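Okay, hi, can everybody hear me in the back? Good. (Wait for the door to close. Put the water down somewhere I won't knock it over.)

I'm Fionnuala Foley and I run the drinks aisle at Villier, the little grocery on the corner, and I've been asked to talk about reading the label on a bottle of fruit drink. I know how that sounds! But I've stood in that aisle for 14 years and watched people pick up a bottle, look at the fruit on the front, and put it straight in the cart, and I did exactly the same thing myself for most of that time.

So let's start with the front. The front is where the fruit lives. Somebody got paid to draw that fruit, and they did a lovely job, and it makes you thirsty. I'm all for it. What I want you to do is enjoy the picture and then go hunting for the one number that goes with it.

(Slow down here, I always rush this bit.)

With the pear drinks we get from Korea, the number is often sitting right there on the front, and you don't need to read a word of Korean to find it. Look for the percent sign. Turn the bottle, tip it on its side, hold it upside down if you have to, the percent sign looks the same.
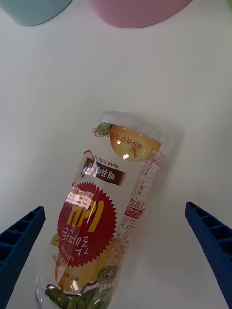

Yi-chun Poon asked me at the run-through whether 12% purée means the other 88% is just water, and if so why anybody would pay for it.

Good question, and I didn't have a good answer that night, so I went home and thought about it. The percent tells you how much of the drink is pear purée. It doesn't tell you what the rest is. For the rest you have to read the ingredients, and in a pear drink you might find water, sugar or some other sweetener, maybe juice as well, maybe something sour to perk it up. Purée and juice are different things too. Purée is the fruit mashed up, pulp and all, so it's thicker and a bit cloudy, and a little goes further than you'd think. This label is kind enough to say PEAR PUREE in English in small letters next to the Korean. So now you know what the 12% is 12% of, and that's most of the battle.

(If Stepan Sydorenko starts in about his juicer, let him have one minute. One.)

Next thing, the size. 500 mL. If you grew up with ounces like me, that's a shade under 17. Why do I care? Go over to the tall panel with all the little rows, the nutrition facts, and before you read anything else find out what amount the numbers are for. Could be the whole bottle, could be 100 mL, could be a 200 mL glass. If it's 200 and you drink all 500, you multiply by two and a half, and I have watched grown adults at the register do that math and go very quiet.

Then the badge. Oh, I love a badge! The big red one with the jagged edge and the yellow letters is there to grab you from across the store, and it works on me every single time. Read it last. By then you've got your percent, your size and your panel, and you can let it shout.

(Pass the bottles around now. Start on the left, Colm's table went last in January and I heard about it.)

Okay, take a bottle each and find me 3 things: the percent, the size, and what amount the panel is using. You've got 10 minutes. Work with your neighbor if you like, and if your label's in a language you don't read, even better, swap with nobody. Pens are by the coffee.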